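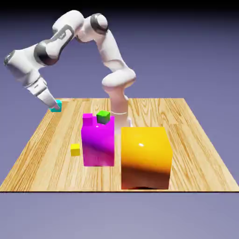 Dredley Water Users Association - Minutes, March meeting

Present: G. Puma (chair), K. Laxdal, Y. Morikawa, X. Benítez (minutes)
Apologies: Y. Hosoda

1. Previous minutes
Approved with one correction: the invoice under item 4 is no. 1705.

2. Meter replacement
Morikawa reported 42 of 50 meters replaced. The remaining units are on Clernel Lane, where the valve boxes need to be dug out first.

3. Pump house
Bearing noise on pump 3 persists. Laxdal to get a quote for a rebuild - parts and labor listed separately.

4. Leak survey
Deferred until Hosoda can present the night flow readings.

Meeting closed at 8:50 p.m.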